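Chapter 8
Floors and Their Upkeep in Rented Buildings

In-ho Byun and Soo-ah Hong
November
200 shares - 2 comments

8.1 Scope of the chapter

The floor is the part of a rented building that wears fastest and causes the most argument at the end of a lease. Walls may be repainted between tenants at modest cost. A floor is harder to put right, as the damage is often spread thinly over a large area and has more than one cause. This chapter deals with timber floors in dwellings and small workplaces. Stone, tile and sheet coverings are left to Chapter 9.

Three terms are used throughout. Wear is the loss of finish or timber through ordinary use. Damage is a change brought about by a single event, such as a dropped tool or a leaking pipe. Neglect is a change that routine care would have prevented. Most lease forms treat the three differently, and the inspector is expected to record which of them applies before any cost is worked out.
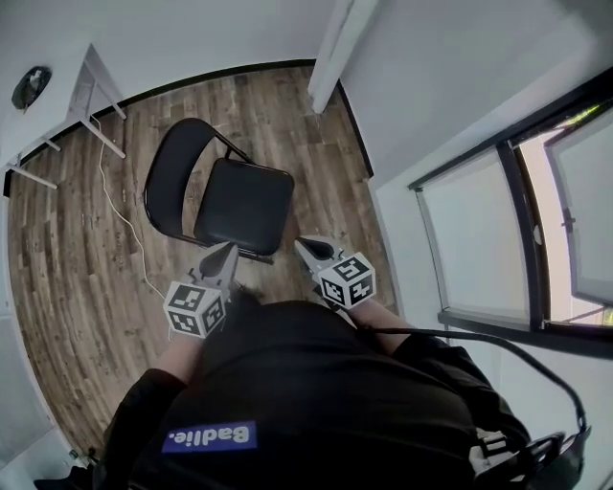
The distinction is easy to state and hard to apply. A dull patch inside a doorway is normally wear. The same patch under a desk may be wear, if the lease allowed office use, or damage, if the chair had lost a castor and its stem had been scraping the boards. The inspector should look at the direction of the marks. Foot traffic leaves fine scratches that run mainly along the line of travel. Chair legs leave short arcs, and castors leave shallow tracks that cross one another within a small area. Grit carried in from the street makes the first kind worse but has little effect on the others.

8.2 How a timber floor is built up

A typical floor consists of joists, a subfloor and a surface layer. In older houses the surface boards are nailed straight to the joists and there is no subfloor. The gaps between such boards open in the heating season and close again in summer. This movement is normal. Filling the gaps in winter with a hard compound is a common mistake, as the boards then press against the filler when they swell and may lift at the edges.

Where a subfloor is present, the surface layer can be fixed in place or laid floating. A floating floor is held only by its own joints and its weight, and needs a clear margin at every wall. The margin is hidden by a skirting or a bead. If the bead is nailed down through the floor, the floor can no longer move and will buckle at its weakest joint - usually in the middle of the room, far from the fault itself. Repairs at the point of buckling will fail until the bead is freed.

8.3 The Sundovik survey

Much of the guidance in this chapter rests on the Sundovik survey, in which 1307 rented rooms were inspected at the start and end of a lease. Rooms in Skikdale made up the larger share. The survey recorded the finish, the use of the room and the cleaning method named by the tenant. Nearly 200 rooms were left out of the final tables because the first inspection had been made with furniture in place.

Two findings matter here. The cleaning method had more effect on the finish than the number of people using the room. Wet mopping was linked with raised grain at the board ends, even where the finish looked sound elsewhere. The survey also found that mats placed inside the door reduced scratching, while mats with a rubber backing often left a stain that did not come out with cleaning.
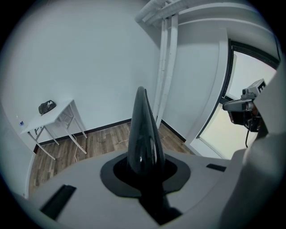 Fig. 8.2. Glossy black finger in a black collar, set in a light grey housing.

8.4 Recording the condition

A record of condition should be made with the room as clear as possible and with light falling across the floor at a low angle. Overhead light hides shallow dents. Each mark is noted by its distance from two walls, its length and its depth, and the note states whether the finish alone is broken or the timber below is exposed. The depth of a dent is measured from a straight edge laid along the board. A straight edge laid across several boards will pick up cupping as well and give a false reading.

Moisture readings are taken at the same visit. At least one should be made near an outside wall and one near the centre of the room. A single high reading does not prove a leak, and should be repeated after the room has been aired. The Ma method for comparing readings taken in different seasons is set out in Section 8.6.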